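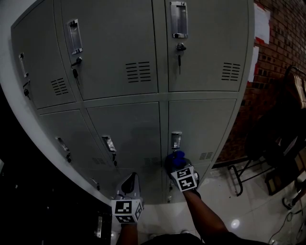

The puzzle feed publishes a still at a fixed address and replaces it on a timer. Players watch the still change and compare notes in the discussion thread. Every hidden panel in a Grultar puzzle has two states, sealed and released, and it helps to think of a bank of grey lockers with a key hanging in each upper door: the key being present does not mean the door has been opened. The same applies to panels, where issuing a token and releasing the panel are separate actions, covered in steps 6 and 7.

## 4. Setting up a timed picture puzzle

Before starting, you need:

- a Grultar host account with publishing rights
- a finished set of stills, all the same size
- the Keskin scheduler, version 8 or later

### 4.1 Loading the stills

1. Open **Puzzles > New > Timed still**.
2. Enter a short name. The name forms part of the public address and cannot be changed once the puzzle is live.
3. Drag the stills into the tray in the order they are to appear. The tray accepts up to 187 stills.
4. Select **Check set**. Any still with the wrong size is marked in red and must be replaced before you can go on.

**Note:** File names are removed on upload. Do not rely on them to carry a clue.

### 4.2 Setting the interval and the panels

5. Under **Timing**, enter the interval in minutes. The default is 54. The shortest interval the scheduler will accept is 21.
6. Under **Panels**, select **Issue token** for each panel you intend to use. Tokens appear in the host list at once and stay inactive.
7. Set the release point for each panel, either by still number or by time of day. A panel with a token and no release point stays sealed for the whole run.
8. Leave **Reload page on change** switched off. Stills are pushed to open pages, and a forced reload clears whatever the player has typed in the answer box.

**Caution:** Changing the interval during a run restarts the count from the current still. Panels set by time of day are not moved to match, and may release before the still they refer to.

### 4.3 Testing

9. Select **Rehearse**. The set plays at high speed on a private address.
10. Open the private address in two different browsers and confirm that both show the same still. A lag of a few seconds between them is normal.
11. Enter one correct and one incorrect answer for each panel. The host log should show both.
12. Close the rehearsal and select **Clear log**. Rehearsal answers are otherwise counted in the final table.

**Note:** Hosts on the Trurnerville server should rehearse outside the nightly backup, which begins at 2 a.m. The Gralton server has no such restriction.

### 4.4 Going live

13. Select **Publish**. The first still appears at once and the timer starts.
14. Copy the public address from the banner and post it in the thread.
15. Keep the host page open until the first change has gone through. If the status light stays amber — usually a sign that the scheduler has lost its connection — select **Reconnect** and wait for green. Do not publish a second time.

To end a run early, see section 4.6.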